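The drawer problem

A small research group wants robots to learn ordinary hand work from people, and it has started with one of the dullest jobs in the shed

Most people have owned a parts organizer at some point. It holds screws, fuses, picture hooks and the odd washer, and it sits on a shelf until a drawer jams. Opening one takes a second and no thought at all.

For a robot arm, the same job has been a reliable source of failure. The drawers are clear, so depth sensors often see straight through them. The pulls are small. The case is light enough that a tug in the wrong direction drags the whole thing across the table, and a tug that's too hard brings the drawer out past its stop and onto the floor.

Thu Tạ has spent most of the past year on this. She leads the manipulation work at Ilitz, a small robotics lab, and her group has been testing a way of teaching the task that leaves the robot out of the teaching. A person sits at a table with a gripper in each hand, the same shape of gripper that will later be bolted to the arms, and does the job. The motion of the grippers and the view from a head camera are recorded. A control policy is then trained on the recordings and loaded onto the two-armed machine in the next room.

"With a joystick or a puppet arm, people get slow and careful in a way that has nothing to do with the task," Tạ said. "They're driving. When you put the gripper in their hand, they go back to opening a drawer."

The general approach has been around for a while, and several groups use some form of hand-held device. What Tạ's team set out to learn was narrower. They wanted to know how much the second hand matters.

It matters a good deal. In July the group ran two sets of recordings, one in which the demonstrator used a single gripper and one in which both were available. Each set came to 1,000 demonstrations, split among six people. The instructions were the same for both: open the drawer named on the card, leave it open, return to rest.

The policy trained on single-gripper recordings learned to find the drawer and close its jaws in the right place, then often pulled the organizer along with it. The policy trained on the second set did better, mostly for a reason the team could see in the recordings. Demonstrators didn't always use the second gripper. Much of the time they left it waiting off to the side with the jaws open, and brought it in only if the case started to shift or tip.

"We had assumed the value would be in two hands working together," said Aleksi Halonen, who wrote most of the training code. "A lot of it was in one hand being ready. The policy picked up when to step in and when to stay out of the way."

The table itself is plain. A white board is laid over the wood to give the cameras an even background, and black curtains hang on either side to keep the view from changing as people walk past. The organizer goes near the back of the board and gets moved a little between runs, so that the policy can't simply memorize where the drawers are.
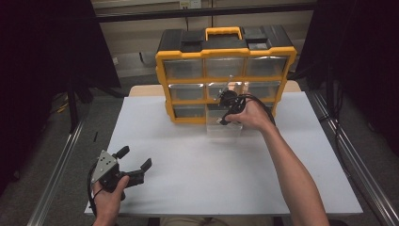
What went wrong

The first version of the method had a fault that took the group two months to find. Policies trained on it would approach the drawer well, hesitate, and then close the jaws just short of the pull. Halonen suspected the camera calibration. Kalevi Lehtinen, the lab's hardware engineer, suspected the cables.

Lehtinen was right. Each hand-held gripper trails a cable, and demonstrators had been adjusting their wrists slightly to keep it clear of the drawers. The robot's cables run back along its arms and never get in the way, so the adjustment made no sense once it was copied. Lehtinen rerouted the cables to leave the gripper behind the hand, with enough slack that they could be ignored, and the group threw out the early recordings.

"That hurt," he said. "It was good work by people who had sat there for hours. But you can't ask a policy to know which part of the motion was for the cable."

Other faults had to do with the people. Siiri Savolainen, who ran the recording sessions, found that demonstrators sped up as a session went on and began taking shortcuts. One would start the pull before the jaws had fully closed. Another nudged the case square with a knuckle, using a part of the hand the robot doesn't have. She shortened the sessions and began reviewing recordings the same afternoon, marking any in which a finger touched the organizer.

She also changed how mistakes were treated. At first, a fumbled grasp meant the recording was deleted. Now it is kept, provided the person recovers and finishes the task. Policies trained with those recordings were noticeably more willing to try again after a slip. Those trained on clean runs alone tended to carry on as though they had hold of the drawer, pulling back with nothing in the jaws.

Outside the lab

The lab has a partner for the next stage. Pliltine, a company that packs repair kits for farm equipment, has agreed to let the group try the method at a real packing bench, where staff pick small fittings from drawer cabinets all day. Shota Sasaki, who manages the bench, said he isn't expecting to hand over the work any time soon.

"Our people open a drawer, look, see that it's running low and tell someone," Sasaki said. "I'd be happy with a machine that could do the opening and the picking on the slow lines, at night. We'll see."

The group has tested the trained policy on organizers it had never seen, with mixed results. It coped with a different colour of case and with drawers of a different width. It did poorly on cabinets with opaque drawers and recessed pulls, where it kept reaching for an edge that wasn't there. Full drawers are a separate problem. A drawer loaded with steel bolts behaves very differently from a light one, and the recordings so far carry no measure of force. Lehtinen is building a version of the gripper with a load sensor behind each finger.

Tạ is cautious about what has been shown. The comparison covered one task, on one table, with a robot of one design. She thinks the finding about the second hand will carry over to other jobs in which an object has to be steadied now and then – taking lids off containers, pulling tape from a roll – but her group hasn't tested any of those. A write-up, posted on 2018-12-03, says so plainly and lists the failures by type.

The lab has released the gripper drawings along with the write-up. They can be made on an ordinary desktop printer, apart from a metal plate and the electronics. Savolainen has added her notes for running sessions, which run to seven pages and deal mainly with chair height, rest breaks and how to tell when a demonstrator has stopped paying attention.

Recording for the next task has already started. It involves putting the drawers back in.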